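Vostetti Drinks Table

A small, cheerful collection of pictures of drink containers standing on a shiny dark table.

Version date: Monday, March 21, 2022

What's in it

The set holds 2,347 pictures of bottles and cans, taken in 362 short sessions at our long table in the Vostetti building. We love this subject. Drink containers look simple until you try to find their outlines: clear plastic lets the table show through, metal lids throw back the ceiling lights, and a glossy surface hands you a second, dimmer can right under the first one. All of that is in here, and we kept it on purpose.

Every session has its own folder, with the pictures, a notes file and a labels file inside. The labels cover:

container: bottle or can
material: plastic or metal
color: one everyday word (red, brown, green, clear and so on)
closure: cap on, cap off, tab closed, tab open
reflection: yes or no, marked for each container
placement: on table, lifted, or unclear

Color words are kept plain. We tried shade names in the first draft and ended up with "rust," "copper" and "bronze" for the very same can, depending on who was labeling and where the light fell. Now it's "brown" and everyone is happier.

Sample pictures

One clear bottle, one brown can, one red can, all from the same session.

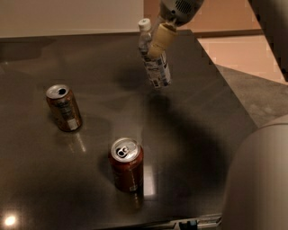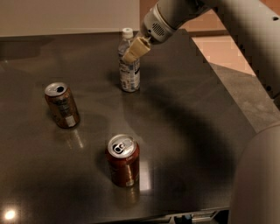
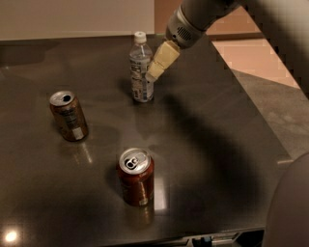 Placement is the label we'd most like people to try! It was the last one we added, in December, and it opened up a lot of fun questions. A bottle counts as "on table" only when its base is clearly resting on the surface. If there's a gap under it, use "lifted." If something blocks the base, or you'd have to guess, use "unclear" and move on — 49 containers carry that label and we're fine with every one of them.

How we label cans

Any can with a visible drinking hole is "tab open," whether the tab is standing up, lying flat or missing. We don't record how much is left inside, because you can't tell that from a can. For clear bottles there is an optional "liquid visible" field, but please leave it blank if the printed label covers most of the body.

Brand names are not part of the labels. Plenty of the printing is faded or too small to read, and we didn't want people squinting at it and filling in the rest from memory.

How we label reflections

A reflection is not a container. This sounds obvious, and it was still our number one mistake in the first round. Outline only the real thing and stop at the line where it meets the table. Bright streaks and spots from the lights get no outline at all. Shadows don't either, however big and dark they are.

Splits

We set aside 223 pictures for testing. They come from whole sessions, so a can arrangement in the test part never shows up in the training part. Please keep it that way if you make your own split. Pictures within one session look very much alike, and mixing them will give you scores that are far too kind.

Related sets

Mikuš uses the same label names on a pale matte table, and it makes a great partner to this one: train on one, test on the other, and see how much your model was leaning on the dark background. Jullen is older and has mugs and glasses but no cans. Its color words differ from ours, so check the mapping file before you merge anything.

The Osix viewer opens all three. Point it at the top folder and press R to show or hide the reflection labels — very handy when you're checking the cans.

Known problems

Red and brown cans turn up far more often than green ones.
Crinkled bottle labels have looser outlines than they should, mostly in the early sessions.
The table is always the same table. Don't expect a model trained only on this set to cope with a tablecloth.

Fixes are very welcome. Send the session number, the picture number and the corrected line from the labels file, and we'll put it in the next version.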